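Basberg Snack Table: Progress Update for June

Prepared by Aishwarya Achari
Fri 28 June

Hi everyone at Durero, and thank you again for the grant! I know you asked for a short update this time (last one ran to four pages, sorry), so I'll stick to what changed since we last talked.

Where the money went

Of the $2000, I've spent $314 on drinks and snacks and another $200 on the folding shelves from Wiriya. The shelves were a bit more than I'd planned, but they hold a full row of bottles without sagging and I can carry them up the stairs by myself. The rest is still in the account, and I'd like to keep most of it for the fall, when the evening classes get busy again.

What we're serving

People at Basberg told us they wanted smaller drinks. The big bottles kept going flat by the second break, and then I'd be pouring half of them down the sink, which felt awful every single time. So we've moved over to small ones for the soda, and kept the big jugs for water and iced tea. I also found an import grocery that Starneo uses for its own break room, and they let us add our order onto theirs, so delivery costs us nothing!

The crackers are going well. The dried mango is going too well, and I've had to start putting it out in 2 batches so the late class gets some.

The small colas

I'm really happy with these. They're 300 ml, in clear plastic with a red screw cap, and they've got World Cup wording on the red label (the football fans in the Thursday class were delighted). The main label details are in Chinese, so I'm writing up a little card in English for the shelf with the size and ingredients on it. I'd like that done before the next delivery.

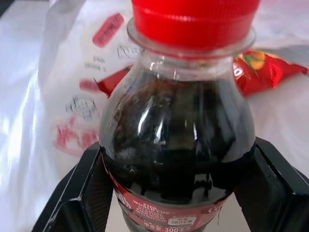
Still to do

The recycling bin is too small now that we have more bottles, and I'm pricing a bigger one with a lid. I also need to sort out a better spot for the cups, which keep getting knocked behind the shelves.

One question for you: can I move part of the snack money over to the bin, or does that need a new form? If it's a form, send it over and I'll fill it in this weekend.

Thanks so much,
Aishwarya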